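Stusotitz Handling Group — Equipment Planning Meeting
Minutes, January

Last updated: January, 4:10 pm 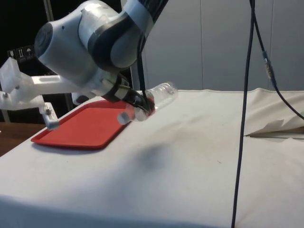
Arm at the tray station, gripper closed on a clear plastic water bottle.

Present: Shoaib Naqvi (chair), Waqas Magsi (minutes), bench staff, one rep from purchasing
Apologies: Ilie site

Meeting opened 2:05 pm.

1. Previous minutes

Accepted with one correction. The spare controller was listed as ordered. It was quoted only. Waqas to fix the filed copy.

2. Gripper fingers

The current fingers are fine on rigid items. On thin-walled bottles the closing force has to be set by hand for each type, and bench staff would like softer pads before the next block of work. Two options were tabled.

Option A is a padded finger set from Rotonness at $3186, fitted by them, with a four-week lead time. Option B is to buy pad material in sheet form and cut it ourselves. Material would come to nearly $1000 for the year, not counting bench time.

Shoaib asked how long a cut pad lasts. Waqas said the last lot were changed every couple of weeks, but they were a cheaper rubber and he wouldn't go by that. Purchasing noted that Option A goes over the single-quote limit and would need a second supplier. Jamano was suggested.

Agreed: get a Jamano quote for the same scope. Buy one sheet of pad material in the meantime out of consumables.

3. Printed brackets

Brackets are still printed in-house. Filament and bolts have been charged to general stores and purchasing would like them under their own line so the cost can be seen. No objection.

There was some discussion about moving to machined aluminium for the side brackets. Bench staff said the mounting position is still being changed too often to make that worthwhile. To be looked at again once the layout has been left alone for a full quarter.

Agreed: new budget line for printed parts. No machined brackets this quarter.

4. Cables

Waqas raised cable management at the tray station. He would like a proper overhead carrier for the loose runs, with clips along the arm. The supplier's dress kit includes more than we need and a good part of it would end up in a drawer. A generic carrier, cut to length, should do the job.

Shoaib was in favour but wants the run measured with the arm at full reach before anything is bought. The last carrier was ordered off the drawing and came up short.

Agreed: measure first, then order the generic carrier. Limit of $500 without coming back to this meeting.

5. Test items and table surface

Stock of test items is low. The list for this round is 19 items, mostly drink bottles, tubs and small cartons. Trays are all right for now. Bench staff asked for a second tray in another colour so results can be compared, and this can come from petty cash.

The table cloth creases and shifts when items are set down near the edge. A fitted cover was suggested, or clamps along the underside. Clamps are cheaper and will be tried first. Bench staff also asked for two spare cloths so one can be in the wash.

Agreed: purchase test items, one tray, two cloths and a set of clamps.

6. Second arm

Carried over from the last meeting. Ilie has asked whether we would share the cost of a second arm and keep it at their site for half the year. Shoaib is not keen on moving it back and forth — each move means recalibration and at least 5 working days lost at our end. Waqas thought it might still work out better than leasing.

No decision. Ilie to be asked for their expected hours, and whether they would pay freight both ways.

7. Actions

Jamano quote for padded fingers — purchasing
Pad material, one sheet — Waqas
Budget line for printed parts — purchasing
Measure cable run at full reach — Waqas and bench staff
Test items, tray, cloths, clamps — bench staff
Write to Ilie about hours and freight — Shoaib

8. Other business

The label printer is out of ribbon again. Purchasing to order a box.

Meeting closed 3:20 pm. Next meeting to be set once the Jamano quote is in.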